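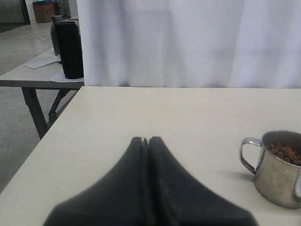 About Vendthorpe

Vendthorpe is a small school for adults who want to learn to taste and buy coffee without being talked into things. We opened in September in two rooms over a tile shop, and we are still there. We teach evening classes, we run a buying course for café owners, and we sell no coffee at all.

That last part surprises people. Most coffee schools have a roaster behind them, and by the second class you are tasting that roaster's beans and hearing how good they are. We don't think those teachers are lying. We do think it is hard to give an honest score to the bag that pays your rent.

Where we came from

Aroha Dunstan bought green coffee for an importer called Katsaros for 16 years. She got tired of reading tasting notes that she had never once found in the cup. In her last year there she kept a notebook of her own blind scores next to the printed ones. They agreed less often than she had hoped, and her own scores didn't always agree with each other. She brought the notebook to Lucie Fehr, who was teaching statistics at night school, and the first version of our Blind Table class came out of that conversation.

How we teach

Every tasting is blind, for the teachers too. Samples are coded before class and the codes stay sealed until the scores are in. At least one coffee appears twice under different codes. If you gave it two very different scores, you get to look at that for a while. So do we.

We are slow to believe claims about water, cups, altitude, moon phases and special grinders. A few of them may hold up. When a student brings one in, we try to set up a fair test, and if we can't think of one we say so and move on.

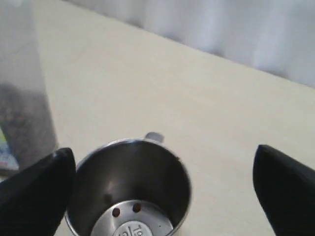

Our records now hold 2,104 blind scores from students and staff, and anyone enrolled can read them. They don't prove much. They do show that people give higher marks to the first cup of the evening, which is why we now change the order for each taster.

The people

Aroha leads the Blind Table. Lucie handles the records and teaches Reading a Score Sheet, a class with more arithmetic than the title lets on. Tarmo Pētersons runs the buying course. Saron Derese joined us from the café trade and teaches the beginners, 17 to a class at most.

What we don't offer

There is no Vendthorpe diploma. You will get a letter saying which classes you attended. We have been asked to join two certificate programs and said no both times — the fees were high and we couldn't find out what the exams measured.

We also can't promise you a better palate. Some students improve, some don't, and a few were very good when they walked in.

Visiting

Doors open at 6:30 p.m. on class nights. Come up the side stairs, and please skip the perfume.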